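Robotics Lab Opens Its Doors for October Demonstration

Drilar welcomed 100 visitors to its robotics laboratory in October for an open day on the handling of soft and irregular objects. Guests included high school students, local employers and staff from Flavamex, a food packaging firm that has followed the laboratory's work for the past 3 years.

The program began at 10 a.m. with a short address by Chiamaka Okafor, director of the laboratory. Dr. Okafor outlined the current project, known as Ojo, which studies how a robot can pick up items that bend or flatten when they are held.

"A rigid box presents the same shape every time it is lifted," Dr. Okafor told the audience. "Food does not, and neither does cloth. We have chosen everyday items for this work so that visitors can judge the results for themselves."

Visitors were then divided into groups of 20 for demonstrations lasting 15 minutes each. In the main session, a robot arm handled toy food at a table set with a tray and a basket. Laboratory staff explained how the view from a small camera at the wrist is used to guide the approach to each item, and how the closing force is set before a grasp is attempted.

A second station — operated with equipment on loan from Fendard — allowed guests to guide an arm by hand and to compare their own movements with those recorded by the system. Students were invited to try the controls under supervision, and several groups returned to the station during the lunch break.

The afternoon was given over to questions. Representatives of Flavamex asked about the speed of the system and the cleaning of parts that come into contact with food. Dr. Okafor replied that the project remains at the research stage and that trials with real food products are not planned before the present series of tests is complete.

The laboratory intends to hold a further open day in the spring. Schools and employers wishing to attend may register their interest with the Drilar visitor office. Places will be assigned in the order in which requests are received. 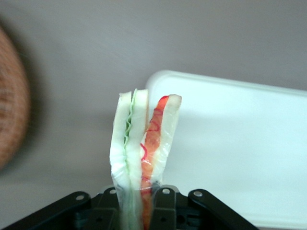
A toy sandwich held upright in the gripper, with a white tray behind.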